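About Mendater

Home | About us | Services | Planning guide | Contact

Mendater helps small companies, schools and workshops to plan the purchase of robots and the equipment around them. We do not sell robots and we take no commission from those who do. Our customers pay us for a plan, a budget and, when they wish it, our company during the first months of use.

How we started

The firm was founded by Priit Pärn and Aigars Venckus. Both worked before in the purchasing office of a furniture maker, where Priit wrote the orders and Aigars had to make the delivered machines work. Between these two desks many things were lost. A robot arm was ordered in January and arrived in good time, but the room had the wrong sockets, the floor was not level and no money was left for tools. The arm stood in its box until summer. Priit still keeps the packing list of that order in his drawer.

They opened Mendater in two rooms above a bicycle shop in Ciltholm. Today we have the whole floor, and also the ground floor hall next door, where we try equipment before we put it in a plan.

What we do

A plan from us has four parts: the task, the room, the equipment and the running costs. We begin always with the task. A customer says "we need an arm", and we ask to see the work that the arm should do, done by the people who do it now. This visit takes normally one day. Deividas Rätsep makes most of these visits and he writes down everything, also the things which go wrong.

After this comes the room. We measure doors, we look where the power comes in and where cables can go. Then we make the equipment list, with prices which we have asked for ourselves, and with delivery times. Spare parts have their own line. So do training hours, and insurance when the customer has to arrange it.

The last part is often the one that surprises. Our customers are used to think of the purchase price, and running costs come to them later as small bills. We put them in the same table from the beginning. Every budget also has a reserve of 30 per cent for the first year. If it is not used, good.

Who works here

Priit Pärn leads the firm and signs every plan. Aigars Venckus is responsible for the hall and for technical questions. Deividas Rätsep visits customers. Joyce Muli joined us from a college, where she managed the budget of the engineering department, and she looks after schools and training centres. Wael Tahiri plans equipment for teaching robots by demonstration, a field where we receive more questions each year.

Equipment for demonstration work

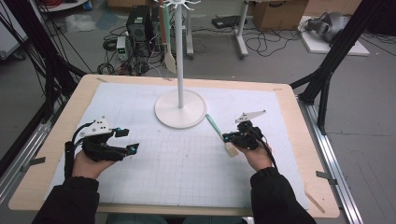 Wael's customers have usually a different budget from the others, and we had to learn how to write it. For this kind of work the grippers are held in the hands of a person, so the big line for the arm can wait until a later year, and many small lines take its place. The table needs a covering with a printed grid and clips to keep it flat. The objects must be bought too, and they are ordinary things: a mug tree and two spatulas belong on the list just as much as the computer tower. Then come cables, always more metres than one thinks, and a place to lead them if the floor shall stay free. Wael advises to buy two of each small object, as shops change their goods and the same model can be hard to find again.

For a first trial of this type we suggest that the customer sets aside 2,000 euros only for tables, objects and small parts, apart from grippers and computers. It is better to decide this sum early - later it is taken from somewhere else, and then the discussions begin.

Some of our work

For Mockus, a bakery supplier, we planned a packing station and advised to wait one year with the second one. They waited, and bought then a smaller model. For the Jirkitz training centre Joyce made a plan over three school years, so that each year's purchase could be used alone if the next one was not approved. We have now written 50 plans in total. In some of them our advice was not to buy, and those customers paid the same price.

Visit us

The hall in Ciltholm is open to customers by appointment, in the morning from 9.00. Please tell us before what task you have in mind, and bring one or two of the real parts or products if they are not too heavy. The first talk costs nothing. You can write to us in English, Estonian, Latvian or Lithuanian, and Wael answers also in French and Arabic.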